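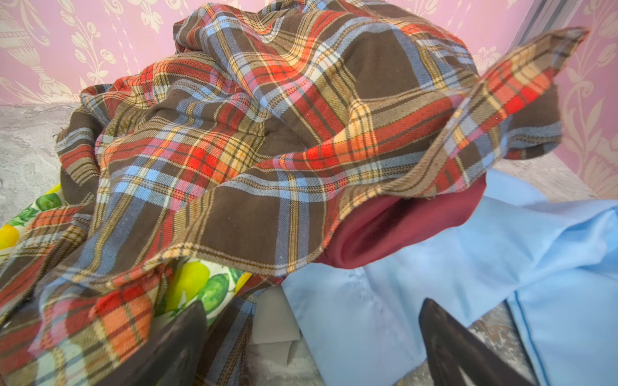
Clelex submits this report on the second stage of the Soster programme, dated 29 January 2019, which covers the collection of worked examples for the clothes-handling model. Collection began in October and is on schedule. The emphasis has moved from single garments to mixed heaps, in which a heavy check fabric may lie across a smooth blue one and hide most of a printed cloth beneath. The store now holds 2816 accepted examples.
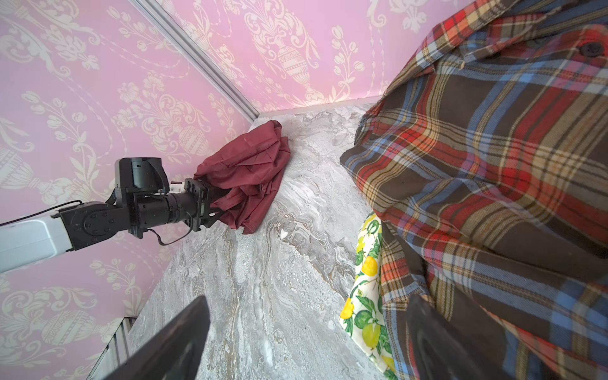
Each example is a complete attempt by an operator guiding the arms to separate one item from the heap. Attempts are reviewed by a second member of staff before acceptance – 420 were set aside in this period, chiefly for gaps in the joint records.

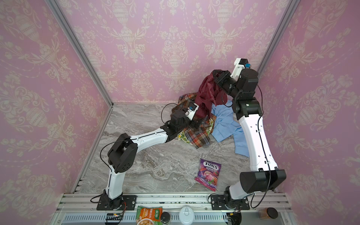 Storage and labelling remain with Tavares under the existing agreement. Labels are now applied on the day of collection, and the backlog noted in our previous report has been cleared.

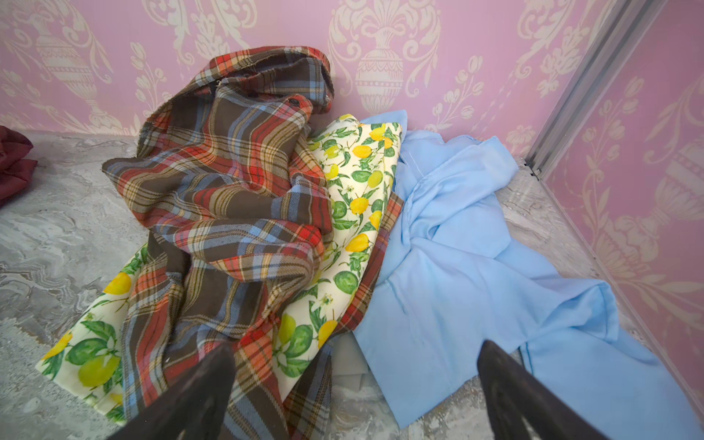 Will further funding be needed to complete stage 2? The present award covers all remaining collection, including the 1000 examples reserved for testing.

Training on the Oneo cluster will start once the reserved set has been closed. Results will be given in our next report, together with a revised statement of costs.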